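4.3 Changeover from hand folding to cell folding

With the Grema cell in service, the operator no longer folds towels. The operator loads, checks and clears. Staff moved from the Duvetti hand line must complete section 2 first.

1. Set the counter to 0. A full run is 486 pieces.
2. Lay one towel on the green table.
3. Step back behind the floor line and press START.

CAUTION: Keep hands off the table while the arm is powered.
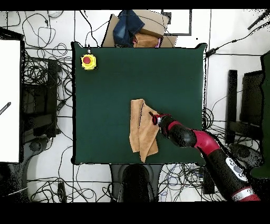 4. When the arm has returned to its rest position, remove the towel and check the edges.
5. Put rejects in bin 56. Do not refold them by hand.

Note: Hand-line piece targets do not apply to cell operators. Send questions about shift grading to Beryl Bickerstaff, ext. 553.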